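How to sort a mixed box of building blocks

My son and I bought 2 old boxes of blocks at a flea market in Mallthorpe, over 3,000 pieces together. I learned a few things which I want to share.

First wash everything in warm water with a little soap, and let it dry on a towel for one night.

Then sort by shape and not by colour. A small red piece is easy to see between blue ones, but a thin plate under a heap of other red pieces you will never find - believe me, I tried.

Take wide, low containers, so the hand can move freely. Deep ones only make a new mess.
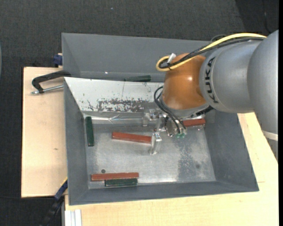

Small red and green blocks in a grey bin.

Write the shape on a paper label and put it at the short side. Keep one extra container for broken pieces and for everything you can not name. Mine has 364 pieces now, and I will look at them again in June.

Joscha Eichhorn, 14 May 2025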